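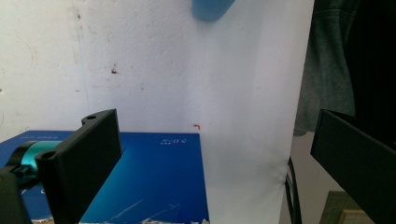 Figure 4. Blue box with glossy top, white lettering ("3.0代") and fine scratches.

4.2 The afterlife of the box

Packaging is designed by people who imagine it will be opened once. The households and workrooms in the Novora survey had other plans. Of the 115 containers we logged as being in storage use, a large share had started life as the outside of some product, and their new owners could often tell us what that product had been long after it had broken, been given away or gone missing. The box outlived it. In several cases the box had been kept so that the product could be returned, and the return period had ended under a previous tenant.

We treat printed boxes like the one in Figure 4 separately from plain cartons. A plain carton asks to be written on, and most of ours had been, sometimes by several hands in several colors with the earlier claims crossed out. A glossy printed box resists the marker. Participants who tried reported that the ink wiped off on their sleeves. The result is a class of container that announces in good clear type what it used to hold and gives no clue to what it holds now. We call these confident boxes. The term came up during coding and we were never able to replace it with a respectable one.

Scratches were recorded as a crude measure of handling, following the wear scale in the Rutard protocol. We should say plainly that the scale was written for furniture. It distinguishes between damage from feet, damage from pets and damage from moving house, and was silent on the question of being slid under other boxes, so we added a code for that. Thin parallel or diagonal marks on the top face were given the lowest score. Anything a fingernail could catch in was given the next one up, and coders were asked to stop testing this after the first week.

4.3 Putting upright things into boxes

The packing task used a mixed set of household goods and a white work surface with nothing printed on it. Participants were told to put things away "as you would at home," an instruction that produced a range of behavior, including one participant who put everything on the chair. Open-topped cartons were offered first. Lids were left out of the task after the pilot, in which people spent more time on the lid than on the packing and became attached to lids that belonged to other boxes.

Bottles gave the most trouble. A bottle is happiest standing up, and people know this, and so they carry it to the box upright and then discover that the box has its own opinion about height. Three responses were common enough to code. The first was to lay the bottle down and look at the cap for a while. The second was to stand it in a corner and pack softer things against it. The third was to put it back on the table and do something else, in the hope that the box would be taller later.

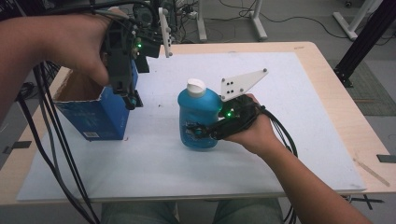 Torn flaps made all of this worse and, oddly, more popular. We had expected people to avoid a carton with a damaged rim. Instead they went to it early, and when asked why, said that it was already open. Kimutai Mutiso, who coded this part of the material, noted that an intact flap seemed to work as a small door, and that participants paused at it the way one pauses at a door that may be locked. With the flap torn there was nothing to decide. We mention this with some caution, as the observation was made late in the afternoon and the coders had by then developed feelings about flaps.

Barcode labels had no effect that we could detect on where an item went or which box was chosen. They did have an effect on orientation. People turned a labeled face away from themselves if they turned the box at all, which agrees with the older Bassey material on kitchen cupboards, where jars are faced forward and anything with a price or a code is made to look at the wall.

Across the full task we coded 900 placements into four types: placed, dropped, wedged and abandoned. Agreement between coders was good for the first and last. The border between placed and dropped was argued over at length and finally settled by sound. Wedged was defined as any placement after which the participant pressed down on the item and then looked around.

4.4 Round items and the question of color

Round things were placed last by nearly everyone, for the reason one would guess. They roll. A ball put into a half-full carton finds the low corner and stays there, and what goes in afterward has to be arranged around it as though it had booked. Two participants used a cup or a roll of tape as a stand for theirs and were visibly pleased, and we have no code for that either. The Wumard set, with its shallow trays, was withdrawn from this part of the task for losing too many items to the floor.

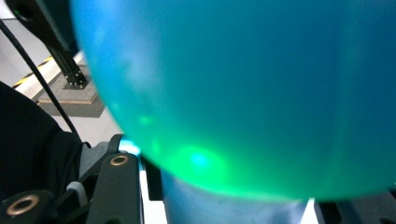
Did people match the color of an item to the color of its box?

Matching was rare, and where it occurred participants described it afterward as an accident. Size decided most placements and distance decided the rest. Given a blue item and a blue carton at the far side of the table, people used the brown carton by their elbow. Color came into its own only at retrieval, when participants asked to find something again said "it's in the blue one" with great assurance, including those for whom there were two blue ones and it was in neither.

We return to retrieval in Section 5. For the present purpose it is enough to note that the cartons were packed by one set of rules and remembered by another, and that the printed boxes did worst on both counts. Participants were offered the chance to relabel them before the second session. Most declined on the grounds that they knew what was inside.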